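Search this site
Enter keywords

How to Appeal a Denied Health Insurance Claim Without Losing Your Mind

So you opened the mail and your insurer says it won't pay. I've been there! My first denial was for a shoulder MRI, and I let the letter sit on the kitchen counter until the following Wednesday because I was too mad to read it properly. Please don't do that, the clock is already running.

Start with the letter itself. Somewhere in there (usually page two, in tiny type) is the reason for the denial and a deadline for your appeal. Write the deadline on your calendar before you do anything else. Mine said "prior authorization not on file," which sounded scary and meant that one form had never reached my plan.

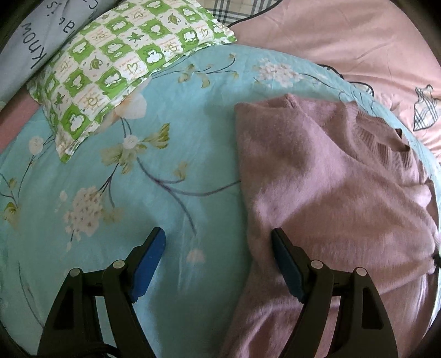 Next, call the doctor's office before you call the insurer. Ask for the billing person and have the claim number ready. A surprising number of denials come down to a wrong code or a missing page, and the office can often fix and resubmit those without a formal appeal. My clinic, Vandidstead, found the authorization form in their own files while I was still on the phone.

If the office can't fix it, you'll need to write a letter. Keep it to one page if you can. Mine had:

- my name, member ID and claim number at the top
- the date of service and what was denied
- the plan's reason, copied word for word
- why I thought it was wrong, in 3 or 4 plain sentences
- a list of what I was attaching

Attach your doctor's notes, and ask for a short letter of medical necessity too. I asked for mine in January and waited almost 10 days for it, so get that request in early.
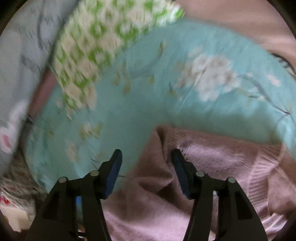 Ketill Ásgeirsdóttir
Contributing writer, health coverage and household money

Now send it. I like certified mail plus an upload to the member portal (belt and suspenders, I know). Save the confirmation page and keep copies of everything. Every time you call, jot down the date, who you talked to, and the reference number for the call. My notes ran to six pages by the end and I used them constantly.

If the plan still says no, look for the section on external review in your second letter. That's where someone outside the company takes a fresh look at your case, and there's a separate deadline for asking, so back to the calendar you go. Your state insurance department can tell you which process applies to your plan. If your coverage comes through work, check with HR as well.

Related articles
Reading Your Explanation of Benefits, Line by Line
What Counts as an Emergency Room Visit?
Switching Plans Mid-Year: Arnar Oddsson's Checklist
Deductible or Out-of-Pocket Maximum: Which One Did I Hit?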